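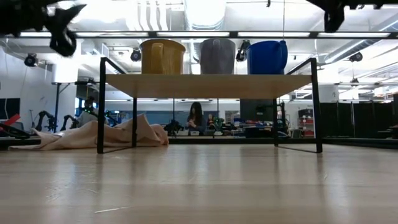 My subtitles were fine for the first half and then three seconds late after the intermission, Domenica Ruchti wrote to us, and I could not find which setting to change. The setting is Track Offset, and it has to be entered separately for each part of a film stored in two parts. This section covers it, along with the choice of audio language and subtitle file.

4. Audio tracks and subtitles

Read section 3 first if you have not yet added any films to your Prorance library. You will need the Virkik remote or the phone app. The buttons have the same names in both.

4.1 Choosing the audio language

Many films come with the original audio and one or more dubs. Prorance plays the track marked as default in the file, and for films released in several languages at once the default is often not the language the actors spoke on set.

1. Open the film's page. Do not press Play yet.
2. Press Tracks. The list shows every audio track in the file with its language and number of channels.
3. Move to the track you want and press OK. A dot appears beside it.
4. Press Back once. Pressing it twice returns you to the library without saving.
5. To use the same language for every film that has it, go to Settings – Playback – Preferred Audio and choose up to three languages in order.

Note: Tracks labeled "Und" have no language set. Play a minute or two of dialogue to find out what they are, then rename them under Edit Track. Commentary tracks are often labeled this way.

Note: If you pick a six-channel track and have only stereo speakers, turn on Downmix. Songs will usually sound full without it, but dialogue can be very faint.

4.2 Adding a subtitle file

Subtitles inside the film file appear in the Tracks list automatically. Separate subtitle files have to be added.

1. Give the subtitle file the same name as the film file. Only the ending should differ.
2. Copy it into the folder that holds the film.
3. On the film's page, press Options, then Refresh. A long film takes up to 10 seconds.
4. Press Tracks and scroll down to Subtitles. The new file is listed with the word "External" after it.
5. Select it and press OK.

If the text shows as boxes or question marks, go to Options – Text Encoding and select Unicode. If that makes no difference, try each of the regional encodings in turn. The film keeps its place while you do this.

A film can have up to 12 external subtitle files. Any more than that are ignored, in alphabetical order of file name.

Caution: Do not rename or move a film file while it is playing. Prorance treats it as a new film, and your saved position, ratings and cast notes are lost.

4.3 Correcting the timing

Subtitles that are early or late by the same amount all the way through need an offset. Subtitles that start out right and drift further and further off were made for a different frame rate, and an offset will not fix them. See 4.4.

1. Play the film and find a line of dialogue with a clear start. A close-up works best. Avoid songs.
2. Press Pause, then Track Offset.
3. Press Right to make the subtitles later or Left to make them earlier. Each press moves them a tenth of a second.
4. Press Play and watch a few lines. Repeat until they match.
5. Press OK to save.

The largest offset is 240 seconds in either direction. If you need more, the subtitle file is almost certainly for another cut of the film. Theatrical and extended versions often share a title and a poster, so compare the running times before you do anything else.

Films in two parts: Repeat steps 1 to 5 after the intermission. Prorance saves one offset for each part. If both parts are in a single file, press Options – Split at Intermission first and set the split during the intermission card, and then enter the second offset.

4.4 Changing the frame rate

1. On the film's page, press Options, then Subtitle Rate.
2. Choose Match Film.
3. Jump to a scene near the end and check the dialogue there.
4. If it is still off by a fixed amount, go back to 4.3 and add an offset.

Note: Match Film does not work with picture-based subtitles copied from discs. Look for a text version.

4.5 Using a Heinonen projector

Text near the bottom of the picture may be lost if the projector is set to fill a wide screen.

1. On the projector, set Aspect to Original.
2. In Prorance, go to Settings – Subtitles – Position and choose Raised.
3. Set text size to 31 for a first try. Sit in the back row to check it.
4. Set Outline to On. White text with no outline is hard to read in snow scenes and over pale costumes.

Caution: Turn off the projector's own captions before turning on subtitles in Prorance, or both will appear on top of each other.

Settings made here are stored on the player. To copy them to a second player, see section 7, Poltport Sync.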